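Workshop notebook, two-arm bench
Mon 13 June

Got in early while the bandsaw people were still at breakfast, so I had a good quiet hour before the extractor started up. Kettle on, both arms powered, no errors at boot, which makes a change from last week!

Quick recap for anyone who has lost the thread (me included, by Friday). The aim is still to have two arms pass a part between them and push one piece onto another without either of them sulking about it. The table is the white one, and the reach limits in the config are set so neither arm can get within 25 mm of the wall behind. I'd had that at zero through most of May and I'd rather not talk about the dent.

Jobs done this morning:

Redid the wrist bracket bolts on both sides. I swapped the old mixed screws for one length all the way through, with a dab of threadlock on each. The Maruyama hex keys are the only ones that don't round off, so please put them back in the tin and not in the drawer with the drill bits.

Rerouted the gripper cable. It had been tied down too tight at the wrist and was tugging whenever joint six went past its halfway point. I've given it a lazy loop now and it has a lot more freedom. It does droop on the table when the arm is low, and I'll want a clip for it at some stage (there's a bag of the stick-on sort from Plidano somewhere under the bench).

Set the facing pose. Both grippers low, pointing at each other, big gap in the middle. I've saved it as "meet_wide" in the pose file. There's an older one called "meet" as well, and that one is wrong, so don't use it, I only kept it to compare against. The gap in the new pose comes out at 238 mm between finger pads on the readout, and I stepped the approach down so they creep over the last bit. It looks painfully slow but I can get to the stop button with a mug in one hand.

Then I had a go with the grey cylinders for the first time since the new finger pads went on.

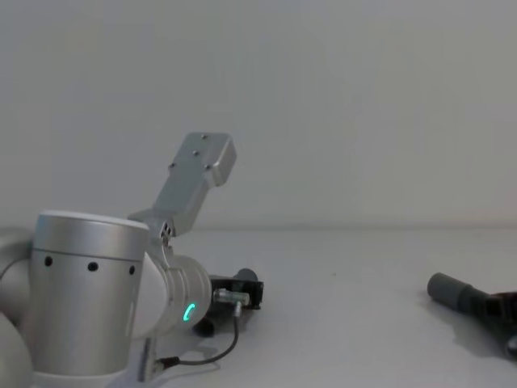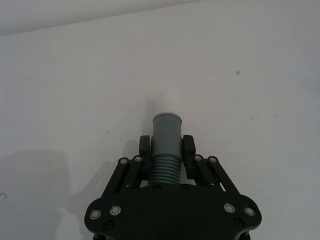
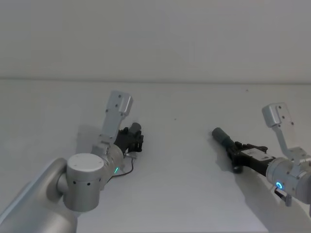
Why leave such a big gap between the grippers before starting the approach?

Mostly so there's room to correct the line. If the two arms start close together, any error in height or angle has to be sorted out in the last few millimetres, and by then the parts are nearly touching and you get a nasty sideways shove. Starting wide gives the controller time to bring them level first and then close straight in.

Grip force next. I started at 600 on the slider (it's a raw number, no units, thank you Vokier manual) and crept up to 635, and I think I'll stay there. Higher than that and the linkage on one of the grippers starts to creak in a way I don't care for. Lower, and I could turn the cylinder between the pads with a finger and thumb, so it would never survive a push. I wrote both numbers on the tape on the controller lid as well, in case the notebook goes walkabout again.

Things that annoyed me:

The two arms don't agree about where the table is. I touched each one down on a feeler gauge and the heights came out different, and no amount of re-homing shifted it. I suspect the base plate on the right-hand side, where we packed it with that bit of aluminium sheet ages ago. It wants doing properly with shims. Until then I've put an offset in the right arm's file and a rude comment next to it.

Wrist camera software from Rikov still drops its exposure setting every time you restart. White table plus auto exposure means it hunts up and down for ages before settling. I've added a line to the start script that forces it, and it seems to hold, but have a look at the preview before you trust anything from it.

Also somebody has been wiping the table with the oily rag. Please use the blue roll! The pads pick it up and then everything slides.

Still to do: shims, cable clips, a proper written start-up order (left arm first, then right, then cameras, as the other way round makes the network switch panic), and a slow run of the full handover with the speed capped. I'd also like to try a softer pad, maybe the bicycle inner tube again, cut narrower this time so it doesn't curl at the edges.

Left both arms parked and the controller off at the wall. The charger for the cordless drill is on the same strip, so if your battery is flat, that was me, sorry.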